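Does the Glass Matter? A Blind Tasting Study of Cider in Three Vessels
Final report, Sensory Methods
Valentin Wyss
20 September 2019

Background

My original proposal was to compare a still cider and a sparkling cider from the same orchard. In March the orchard in question, Gedik, sold out of the still one, and so the project became a study of glassware, a subject I had until then managed to avoid having opinions on.

The claim I wanted to test is a familiar one. Makers of stemware say that the shape of the bowl directs aroma to the nose and liquid to the proper part of the tongue. The tongue part has been out of fashion for a while. The nose part seems more reasonable, and it can be tested cheaply by anyone with a dark room and patient friends.

Materials

One cider was used throughout: Gedik Dry, bottled in a single run and bought as one lot. I told the panel there might be several ciders, which my supervisor says must be disclosed here, so I am disclosing it.

The three vessels were a tulip-shaped wine glass made by Eder, a straight-sided tumbler, and a stoneware mug with a handle. The Eder glass cost more than the other two vessels and the first case of cider put together. It was washed by hand, by me, every time.
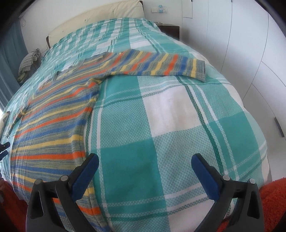
Serving temperature gave more trouble than the choice of vessels did. The teaching lab fridge has a dial that runs from 1 to 7 and a strong indifference to all of them. I ended up chilling the bottles in an ice bath and checking each one with a probe thermometer before pouring. Any bottle that had warmed up too far went back in the ice, and the panel waited.

Method

The panel had 53 members, mostly second-year students from the food science program, with a few people from the library who had heard there was cider. Everyone tasted from each of the 3 vessels in a random order. Panelists wore blindfolds, and an assistant held the vessel to the panelist's lips so that nobody could feel a stem or a handle.

This last step sounded sensible in the proposal. In practice, being fed cider from a mug by a stranger makes people laugh, and laughing with a mouthful of sparkling cider has consequences. After the first session I added napkins to the materials list and a short practice round with water.

Each sample was scored from one to nine for aroma strength, fruitiness, sharpness and overall liking. Scores were spoken out loud and written down by the assistant, then entered into Cemton, the statistics package the department pays for and the reason this report is two weeks late.

Results

Aroma strength was the only measure that moved. The tulip glass scored higher than the tumbler, and the difference was statistically significant. The mug landed in between and could not be separated from either of them, which is annoying of it. Fruitiness and sharpness did not differ by vessel.
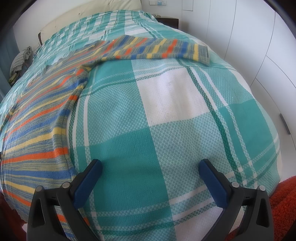 Overall liking showed no effect at all. If anything the mug was very slightly ahead, but the gap is well inside the error and I only mention it because the panelists did, loudly, once the blindfolds were off.

I also asked everyone to guess how many different ciders they had been given. Most said two or three. One panelist identified a "farmhouse style" and a "commercial style" and preferred the farmhouse by a wide margin.

Problems

The rim of the mug is thick, and a thick rim can be felt with the lips no matter who is holding it. The blinding was therefore partial at best. A better design would have people smell without drinking, as a separate task, and I would do that first next time.

Fill level was another weak point. I poured the same volume into each vessel, but in the mug that left a deep empty space above the liquid and in the tumbler hardly any. The aroma result may say more about headspace than about shape. I ran out of cider before I could check.

Costs

The project grant was 400 dollars, all of it spent. The remaining Eder glass has been returned to the department cupboard. There used to be two.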